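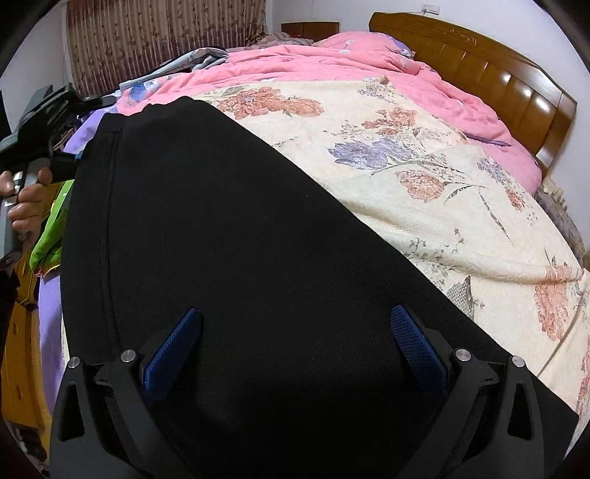

Grippers are coming to our housekeeping team. What changes for the people doing the beds?

Posted by billano_housekeeping in Workplace and Jobs

I work at a guesthouse group called Billano. We do bedrooms, laundry, all the folding and putting away. Starting in December we're on a program with Grolen where part of the shift is done holding a gripper in each hand instead of using your bare hands, and the recordings go toward teaching machines to handle bedding and clothes. I got to try it on Tuesday and I loved it! Picking things up off a quilt with two blue finger pads is so much harder than it sounds, and I came home and told everybody about it.

My coworkers are split though. A couple of them are excited like me and a couple think we're training our own replacements. I'd like to hear from people whose workplace has already done this. Did your hours change? Did your hands hurt? Did the work get more interesting or less?

linen_cart_9

We've had this at Magagula since spring, and I'm a fan, so take that into account. The first week you feel like you've never touched a blanket in your life. Bunched comforters are the worst, and anything big and black and floppy just folds over on you when you pinch it in the wrong spot. Then one day you pick up a sleeve and it goes where you want and you want to cheer!

What changed for us: 2 hours of each shift are gripper hours, the rest is normal rooms. Nobody lost hours so far. The part I didn't expect is that we get asked things now. The engineers wanted to know why I always clear the pile at the side of the bed before I touch the pillows, and I had to stop and think, and we ended up talking through lunch. Fifteen years of this job and I'd never had that conversation.

Hands — yes, the first few days, mostly the thumb. Swap tasks often and don't squeeze as hard as you think you need to. Ask for a slower room quota on gripper days and get it in writing before December. Ours forgot that and it was a rough two weeks until they fixed it.

On replacements, I can't promise you anything. We have a robot cart that takes linen down to the laundry and I'd fight anyone who tried to take it away, my back is so much better. Making up a messy bed is a long way off from that, in my opinion.

nightshift_dee

its fine. ask if its paid extra. ours was

gradotura_floor2

Different kind of place (Gradotura, we sort and fold donated clothes) but the same sort of program. We did 2000 folds with the grippers in the first month and there's a sheet on the wall with the total, which got pretty competitive.

I'd add one thing to what linen_cart_9 said. Find out who sees the recordings and whether they're used to rate your speed. We asked, the answer was no, and they put it in the shift handbook, and after that the worried people on our team relaxed a lot. Four of them now train the new starters, with a bump in pay for it. Two were dead against it at the beginning!

Also try to get all the fabrics into your gripper hours, thick quilts and slippery pillowcases and everything. You learn faster and it's a lot less boring than T-shirts all morning. Have fun with it and come back and tell us how December goes.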